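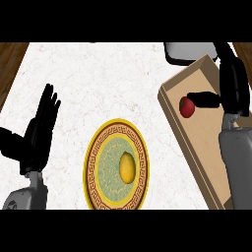 Stone counters fail at the seam long before they fail on the face, according to Shuk-fan Yip, and most owners reseal the wrong part.

DRURNVILLE, November — Skulteo today released Starnar, a water-based sealer for marble and other light, porous stone used in kitchens. The product goes on sale this month in the Drurnville area and through Mok supply counters.

Starnar is supplied in 400 mL bottles. One bottle covers nearly 100 square feet in a single coat. The sealer is wiped on, left for 10 minutes and buffed off with a dry cloth. Two coats are advised on honed stone and one on polished stone. Full cure takes 24 hours at room temperature. 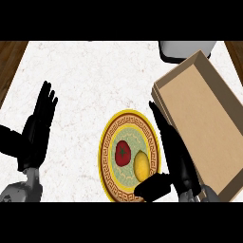
Color change was the main limit on earlier sealers in the Skulteo line, which could darken pale stone by a visible shade. Starnar contains no wax or tint. On white marble with fine gray and pale reddish-brown veining, as on the countertop shown, darkening is easiest to spot in the ground between the veins, and test patches should be placed there. The sealer does not repair etching from acids such as lemon juice or vinegar.

Starnar is listed under stock number 818. Data sheets are available from Skulteo on request.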